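Emília Vávra has repaired small electronics for 20 years, and she says most of the trouble comes down to screws. They are lost, stripped or put back in the wrong hole. At Bustent, where she now runs the bench course, the first morning is spent on nothing else.

Learners work on a pale board laid over the table, which makes a dropped screw easy to spot. Spare parts stay in their bags at the back until they are wanted.
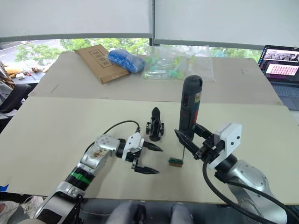

A cordless screwdriver held upright over the work, with bagged parts on the far side of the table.

The upright grip matters, Vávra says. A bit that leans will ride out of the slot and chew the head. She sets the torque low and finishes by hand.

Lajos Rácz took the course in January and has since mended two radios and a doorbell. He still keeps his screws in an egg box.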